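Automatizar el desmontaje de equipos: qué presupuestar antes de firmar

La planta de reacondicionamiento de Brultholm recibe cada mes 3000 ordenadores de sobremesa retirados de oficinas y administraciones. Durante años, la extracción de procesadores y memorias se hizo a mano en 2 turnos. En febrero, la dirección aprobó la compra de la primera célula robotizada, tras un proceso de planificación más largo de lo previsto.

El punto de partida fue un error habitual: pedir ofertas por el brazo y dejar lo demás para después. En la propuesta inicial de Vahidi, el brazo representaba menos de la mitad del importe total. El resto correspondía a pinzas, utillaje de fijación, cámara de muñeca, integración, formación y repuestos. «Quien compara solo el precio del manipulador está comparando la partida menos problemática», señala Silvan Nägeli, responsable de inversiones de la planta.

La pinza merece un capítulo propio. Sujetar un procesador junto al zócalo, con la placa todavía dentro de la caja, exige dedos estrechos y una fuerza de cierre bien regulada. El espacio de trabajo tampoco ayuda: la carcasa metálica que sobresale por encima de la placa, los cables de alimentación y los módulos de memoria limitan las trayectorias posibles.

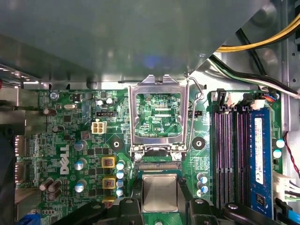

Fabian Reisinger
Redactor de equipamiento industrial

Por ese motivo, el pliego definitivo incluyó una prueba de aceptación con material propio. Los proveedores finalistas, Nekia y Curham, debieron trabajar con 74 modelos de caja seleccionados por la planta y completar 1000 ciclos en presencia de su personal técnico. El coste de la prueba se repartió a partes iguales y quedó fijado por escrito antes de iniciarla.

Conviene reservar además una partida para consumibles. Las almohadillas de los dedos se desgastan y su sustitución suele quedar fuera de la garantía - un detalle que en la oferta de Curham figuraba únicamente en un anexo. También debe aclararse a quién corresponde programar los modelos nuevos que lleguen tras la puesta en marcha y con qué tarifa.

La planta optó finalmente por Nekia, con pago fraccionado y el último tramo condicionado a la aceptación en sus instalaciones. La segunda célula se decidirá cuando se disponga de los datos de un ejercicio completo.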